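**Parts trays sorted again at the Laltudstead repair room**

9 Jul 2022

The electronics bench of Ollum, the small repair business in Laltudstead, has a new order for its parts this winter. Everything for one control unit now goes in yellow trays, and the unit is put together on paper in a steel tray.
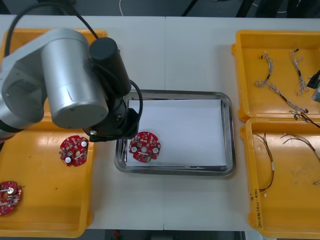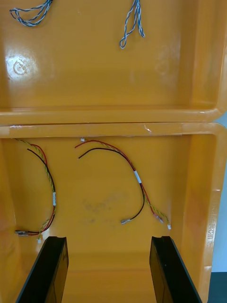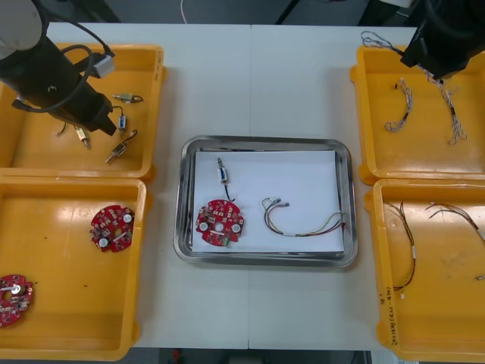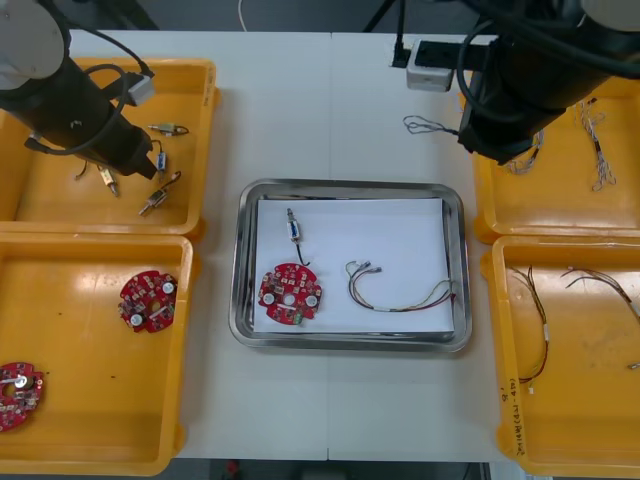 The change was decided in March, when the business took a job of 310 units from Gavalas, a maker of garden pumps. Before that the boards, wires and small coils were kept in drawers with labels of different colours, and the staff lost much time in looking for the right lead.

Ollum says the new order also helps to see quickly if a tray must be filled up. The paper is changed at the end of each shift, so that cut wire and dust do not stay under the boards.

The first 60 units went to Gavalas at the end of last month, and the rest will follow before spring. Ollum would also like to try the same trays for its other customer, Ovard, but for this work it needs a second bench. The neighbouring room is free and the rent is under discussion with the owner.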